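Skondov parallel gripper with wrist camera: three months in

I run a small towel and linen service, and a good part of our day is spent picking up cloth and putting it somewhere else. We already had a secondhand arm. What we didn't have was a hand for it that could cope with fabric, and after a lot of late-night spreadsheet fiddling I settled on the Skondov, which came to $2749 with the wrist camera included. I love this thing!

The budget took longer than the install. My first plan was the Branska at $3447, which has a lovely adjustment app and a case you could check on a flight, but you buy the camera bracket separately and I'd have blown the whole equipment line for the year on one item. Going with the Skondov left enough for a spare set of fingertips ($97) and a longer cable kit ($215). Get the cable kit. The stock one is fine if your controller sits right beside the arm, and ours doesn't.

Microfiber is what I wanted to see it handle before anything else, so we've spent a lot of time on plain purple cloths at the wooden table.

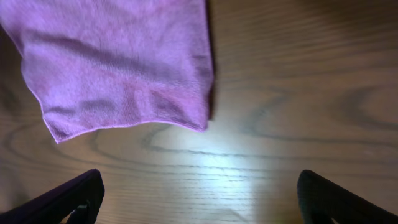
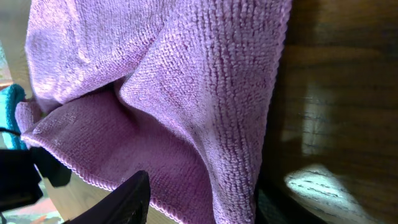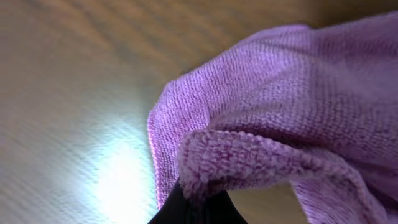

Soft stuff is where cheap grippers get found out, and I tried two cheaper ones on loan before this. Both closed beautifully on a block and then slid right off a hem. The Skondov has a gentler close (you set the force with a little slider, and I keep mine near the bottom) and the fingertips have enough bite to hang on to a thin edge. It still misses sometimes, mostly when a cloth has gone into a tight bunch, and bath mats are hopeless so far. I've stopped trying with those.

The camera is better than I expected at this price. Being able to see the loops in the fabric has made it so much easier to work out why a grab went wrong! It does struggle with glare, so put a shade on your line if you're near a window or a bright lamp. I didn't plan for that and had to go back for one.

Other gripes: the manual is thin, the mounting screws are a size I had to order from Rocha, and the fan in the power brick whines a bit in the afternoon when the shop gets warm. Shipping from the Holtthorpe warehouse was quick and everything was packed well.

If you're pricing one up, ask for the education or small shop rate before you pay. I forgot, and they wouldn't apply it afterward. I'm putting a second one in the October budget anyway, with the cable kit on the same order this time.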